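2020年7月15日、当研究会栄養管理部会は、嚥下調整食および高齢者向け栄養補助食品の製造を行うファステオ(Fasteo)社の調理工場と、同社が運営に協力する食支援施設「ギャラハー館」(Gallagher)を訪問した。本報告は、当日の見学内容と質疑の概要をまとめ、会員施設における食事提供の参考に供するものである。

## 訪問の目的

会員施設からは、かねて嚥下調整食の提供に関する相談が多く寄せられている。とりわけ、刻み食から軟らかさを調整した食事への移行、少量で必要なエネルギーを確保する方法、退所後の家庭への引き継ぎについての質問が目立つ。部会ではこれまで文献の紹介を中心に対応してきたが、製造と提供の両方を同じ日に確認できる機会を得たため、今回の訪問を計画した。

参加者は会員施設の管理栄養士、調理担当者および事務局員である。感染症対策として参加人数を絞り、受付での検温、マスクの着用、手指消毒を行ったうえで、二班に分かれて見学した。工場内での試食は取りやめ、見本品を持ち帰る形に改められた。持ち帰り品の評価は別途取りまとめ中であり、本報告には含めていない。

## 工場の概要

工場は駅からバスで向かう丘陵地の一角にあり、敷地の北側に搬入口、南側に事務棟が置かれている。製造能力は一日2000食で、主力は冷凍の軟化食「ラディア」(Ladia)である。このほか、カップ入りの栄養補助食品「フルティア」(Flutia)を別棟で製造している。両製品の製造棟は人の動線が分かれており、見学者が移動する際も、いったん屋外に出て入り直す手順となっていた。

製造棟への入室前には、更衣、粘着ローラーによる毛髪除去、手洗い、エアシャワーの順で準備を行う。手洗い場の壁には所要時間を示す砂時計が据え付けられており、参加者からは、自施設でもすぐに取り入れられるとの声があった。筆記用具は工場備え付けの金属検知対応品に限られ、私物のペンは持ち込めない。記録を担当する者は、あらかじめ質問項目を整理しておくことが望ましい。

## 軟化食「ラディア」の製造工程

原料の受け入れでは、産地と入荷日の確認に加え、野菜については部位ごとの硬さの差を測っている。人参を例にとると、芯の部分と外側とで酵素の浸透に差が出るため、同じ大きさに切りそろえるだけでは仕上がりが安定しないとのことであった。担当者の説明では、季節による差も大きく、特に新物に切り替わる時期には試験製造の回数を増やしている。

下処理を終えた食材は、酵素を含む調味液とともに減圧槽に入れられる。減圧によって食材内部まで液を行き渡らせ、形を残したまま軟らかくする方法である。処理時間は食材によって異なり、当日見学した根菜では30分であった。その後、加熱によって酵素の働きを止め、急速凍結に移る。加熱が不足すると解凍後も軟化が進んで形が崩れるため、中心温度の記録は一槽ごとに残している。

出来上がりの硬さは、測定器による数値と、管理栄養士を含む検査員の官能検査の両方で確認する。検査員は、舌と上あごで押しつぶせるかどうかに加え、つぶした後のまとまり具合を記録する。数値が基準内であっても、口の中で水分と固形分が分かれるものは出荷しない。この点は、施設の厨房で市販品を組み合わせて使う場合にも注意を要する。軟らかい食材にさらりとした煮汁を添えれば、水分だけが先に咽頭へ流れ込むおそれがあるためである。

魚については、皮と小骨の扱いに多くの時間が割かれていた。骨は機械による検査の後、手作業でも確認する。皮は取り除くのが基本であるが、鯖の味噌煮のように皮目の色が料理の印象を左右するものは、身とは別に処理した皮に似せた層を重ねている。見た目から料理名が分かることは、食欲の面でも、介助者が声をかけるうえでも重要であるとの説明を受けた。

## 栄養補助食品「フルティア」について

フルティアは一個あたり185キロカロリーのカップ入り製品で、果実風味と乳風味がある。食事量が落ちた時期に、間食または食事の一部として用いることを想定している。担当者からは、食事をすべて置き換える用途には適さないこと、腎機能や血糖の管理を受けている利用者には主治医および管理栄養士の確認が必要であることが、繰り返し説明された。

参加者からは、冷蔵庫から出した直後と室温に戻した後とで物性が変わるのではないかとの質問があった。同社の回答は、通常の室温の範囲では大きく変わらないものの、夏季に長時間置いた場合は表面に離水が生じることがあるため、配膳の直前に取り出してほしいというものであった。居室への配膳に時間を要する施設では、配膳車の保冷側に載せる運用が適当と考えられる。 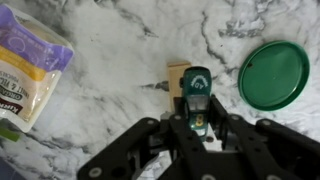 容器表示の見やすさについては、包装設計の担当者から時間をかけた説明があった。嚥下調整食や補助食品の包装には、名称、原材料、栄養成分、かたさの区分、賞味期限など多くの事項を記載しなければならず、文字はどうしても小さくなる。一方で、厨房で最後に確認されるのは区分の表示であり、これを取り違えると誤嚥や窒息につながりかねない。ミニカーの濃い緑色の車体に入った黄金色の「8」は数字として読み取れるが、同じ車体の白っぽいマークに弧状に並ぶ細かな文字は判読できない。地色との明暗差が取れていても、文字が小さければ情報としては届かないのであり、包装の表示にも同じことがいえる。同社では、区分の数字を独立した位置に大きく置き、説明文は別の面に回す方針を採っている。会員施設で食札を作成する際も、氏名と食形態を大きく示し、禁忌食品や補足事項は欄を分けて記載する方法を検討されたい。

色の使い方についても意見が交わされた。区分を色だけで示すと、照明の暗い配膳室や、色の見分けが難しい職員がいる職場では誤りのもとになる。同社では色、数字、区分名の併記を原則としている。ある会員施設では、食札の縁の色を食形態ごとに変えていたところ、印刷機の更新で色味が変わり、二つの区分が似通ってしまったという報告があった。機器の更新時には、紙面を実際の配膳場所に置いて見比べることが必要である。

## 「ギャラハー館」の食支援

午後は工場から徒歩で移動し、ギャラハー館を見学した。一階が食堂と相談室、二階が調理実習室である。登録している利用者は約300人で、近隣に住む高齢者とその家族が中心となっている。例年であれば昼食会を開いている時間帯であるが、訪問時は会食を休止しており、弁当の受け渡しと個別相談のみが行われていた。

相談室では、退院後の食事について家族が管理栄養士に相談できる。相談票の様式を見せていただいたところ、体重の変化、食事にかかる時間、むせの有無に加えて、「誰が、どの時間帯に調理できるか」を尋ねる欄があった。病院や施設から渡される献立例は内容として適切であっても、家庭の調理時間に収まらないことが多い。この欄への回答をもとに、朝は市販品、夕は家族と同じ料理からの取り分け、といった組み立てを一緒に考えるとのことであった。

相談の中で最も多いのは、本人が食事を残すことへの悩みであるという。館の管理栄養士は、残した量を聞く前に、どの料理から手を付けたか、何時ごろに空腹を訴えるかを尋ねている。朝の食事量が少なくても、午後に間食を加えることで一日の摂取量が保てる場合がある。反対に、補助食品を食前に勧めたために主菜が入らなくなっていた例もあり、その家庭では提供の順番を改めたところ、食事量が戻ったと伺った。

### 調理実習室

調理実習室には、家庭用の調理台とガス台、電磁調理器の両方が備えられている。利用者の自宅の設備に合わせて練習するための配置である。とろみの付け方の講習では、とろみ調整食品を入れてすぐに混ぜること、時間を置いてから濃さを判断することを重点的に指導している。濃さが足りないと感じて直後に追加すると、後になって付着性が強くなり、かえって飲み込みにくくなる。講習では、水、味噌汁、牛乳のそれぞれで同じ量を加え、とろみの現れ方の違いを確かめる。

実習で使う計量具は、小さじ一杯など家庭にあるものに統一されている。施設の厨房では秤を用いるのが通常であるが、退所時の指導においては、家庭の道具に置き換えた表記を添えるべきであろう。なお、とろみ調整食品は製品ごとに使用量が異なるため、製品を変えた際には必ず表示を確認し、量り直すよう伝えているとのことであった。

## 質疑応答の要旨

**冷凍品の再加熱について。** 蒸し器または再加熱機器を用い、食材同士が重ならないよう並べることが推奨された。電子レンジも使用できるが、縁の部分が乾燥して硬くなることがあるため、覆いをかけ、加熱後に硬さを確認する必要がある。施設ごとに機器の出力が異なるので、導入時には実機での試験が欠かせない。

**導入の費用について。** 食材単価は手作りの場合より高くなる。ただし、加工に要する時間、廃棄量、衛生管理の負担を含めた比較が必要であり、全量を切り替えず、主菜のみに用いている施設も多いとの回答であった。参加施設からは、人員の少ない早朝と夕食に限って使用しているとの紹介があった。

**災害時の備えについて。** 冷凍品は停電時の保管が課題となるため、同社は常温保存が可能な品との併用を勧めている。嚥下調整食を必要とする利用者の分は、一般食の備蓄とは別に保管場所を決め、夜勤の職員にも分かるよう掲示しておくことが求められる。とろみ調整食品と飲料水を同じ場所に置いていない施設もあり、部会としても点検を呼びかけたい。

**新型コロナウイルス感染症の影響について。** 面会の制限により、家族が食事の様子を直接見る機会が減っている。ギャラハー館では電話による相談の枠を増やし、食形態を変更した際には文書での説明を添えるようにしている。居室での個別の食事が続くと、姿勢の確認や見守りが手薄になりやすいことも話題となった。

## 部会所見

今回の訪問を通じ、軟らかさの調整が製造技術だけで完結せず、再加熱、盛り付け、配膳、介助の各段階に左右されることを改めて確認した。会員施設におかれては、献立表や食札の見直しとあわせて、再加熱後の硬さを実際に確認する機会を定期的に設けていただきたい。確認の担当を調理部門に限らず、介護職員や言語聴覚士にも加わってもらうことで、食事場面での気付きが献立に反映されやすくなる。

また、家庭への引き継ぎについては、ギャラハー館の相談票を参考に、調理できる人と時間帯を記入する欄を部会の標準様式に加える方向で検討する。様式案は九月の部会に諮り、会員施設の意見を受けて修正する予定である。見本品の評価結果と、再加熱試験の記録用紙についても、同じ部会で配付する。

次回の視察先は未定である。希望する施設や取り上げてほしい主題がある場合は、所定の用紙により事務局まで申し出られたい。多忙な折に見学を受け入れ、長時間にわたる質問に応じてくださったファステオ社およびギャラハー館の皆様に、厚く御礼申し上げる。

栄養管理部会 事務局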